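Zadcombe Makers & Menders Board > Finishing > Blond wood tabletops: oil, soap or hardwax?

lpuma
Posted 9:14 pm
OK I finally finished sanding the big table and I am so happy with it I had to post! Pale wood, straight quiet grain, no stain, and I want it to stay exactly that color. My last one went orange in 14 months under a regular oil. Right now I'm leaning toward soap flakes - cheap, smells great, and you can redo it on a rainy afternoon. This is the sort of blond I'm after:
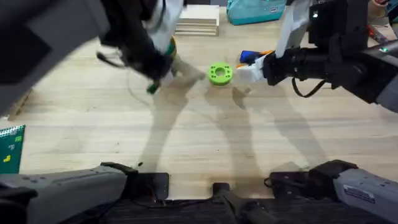

Re: Blond wood tabletops
Beat Kofler
Posted 9:40 pm
Soap is lovely until somebody sets down a glass of red wine. I'd go with a hardwax oil that has a touch of white in it. Two thin coats, buff like crazy, done. I did a bench that way for the Guerra workshop and it still looks raw.

Re: Blond wood tabletops
K_Haddad
Posted 10:02 pm
Have to disagree with Beat on this one. White pigment collects in open grain and you get chalky lines in it forever. Soap all the way! Wine marks come out if you scrub the whole top (the whole top, not the spot) with warm soapy water and let it dry overnight.

Re: Blond wood tabletops
lpuma
Posted 10:20 pm
Ha, now I'm torn. Beat, which grit did you stop at? I went to 180 and it feels like silk, but I read somewhere that going too fine keeps oil out. Also it's by a south window, so sun is my real enemy. Boards in a tone close to mine:

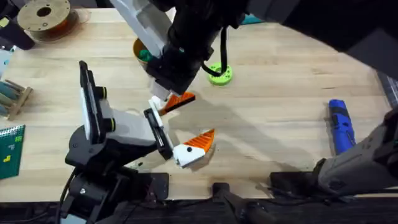 Giuliana Bedoya
Posted 10:51 pm
Stop at 150 if you're using hardwax, 180 is fine for soap. And whatever you pick, do the underside too or it can cup on you by December. I learned that on a 115 dollar slab and I'm still mad at myself.

Re: Blond wood tabletops
Beat Kofler
Posted 11:08 pm
What Giuliana said about the underside, yes yes yes. I stopped at 150. Karim, chalky lines mean too much product on the pad! Try both on an offcut and leave it in that window for a month.

Re: Blond wood tabletops
lpuma
Posted 11:15 pm
Offcuts it is. Soap on one, white hardwax on the other, half of each covered with cardboard. Will report back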